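Clandix folding dish rack: six months on a small bench

Reviewed by Waltraud Moser 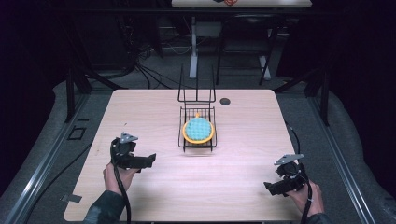 Why I bought one

Our flat has a single sink and no dishwasher, and the drainer side is on the left, hard against the wall. For years we used a plastic tub rack that took up most of the bench and grew a pink film in the corners no matter how often I scrubbed it. When it finally cracked in August I went looking for something that could be put away between meals.

I ended up with the Clandix folding rack, the larger of the two sizes. It cost 80 dollars, a lot for a dish rack. The smaller one is cheaper but won't take a dinner plate and a saucepan at the same time, so I ruled it out.

Setting up

There is no assembly to speak of. The sides swing up and lock with a click, and the cutlery cup hooks over either end. The drip tray comes separately in the box and slides in underneath. It took me longer to get the stickers off. They leave a gummy patch that needed eucalyptus oil.

Folded, it stands upright in the gap between our fridge and the pantry cupboard. Clandix gives the folded depth as 5 cm and by my tape measure that's right.

Daily use

Plates are where it does best. The slots are far enough apart for deep pasta bowls, and our 26 cm dinner plates stand without leaning on each other. Side plates are less happy and tend to tip forward unless the slot next door is full.

Glasses go along the outer rail, upside down. Thick tumblers are fine. Anything with a stem I still dry by hand, as the rail has some flex in it and I don't trust it.

Pots are a compromise. One medium saucepan fits if you give up half the plate slots. A wok doesn't fit at all and ends up on a tea towel beside the rack, same as before.

The drip tray

This is the weak point. The spout only reaches the sink if the rack sits right on the edge of the bench, and it has no fall to it, so water pools at the back. I put a folded bit of cork under the rear feet and that fixed most of it. For the money I shouldn't have had to.

The tray also holds less than you'd think. After a full load of washing up it needs emptying, and you have to lift the whole rack to get it out.

Cleaning and wear

I wipe it down every few days and give it a proper wash with vinegar every couple of weeks. No rust so far. The coating has worn through at one hinge where the side rubs when it folds, a spot the size of a match head. The warranty is 10 years but excludes "surface finish", so I expect that one is mine to live with.

What else I looked at

My neighbour Washington Bragança has the Stosow rack, a fixed one with two tiers. It holds about twice as much and drains properly, but it never leaves the bench. If you have the room, I'd get that instead. The Pleterico roll-up mat goes over the sink and is very cheap, though you lose the sink while it's on there.

Verdict

Good rack, poor tray. I'd buy it again for this kitchen, preferably on special.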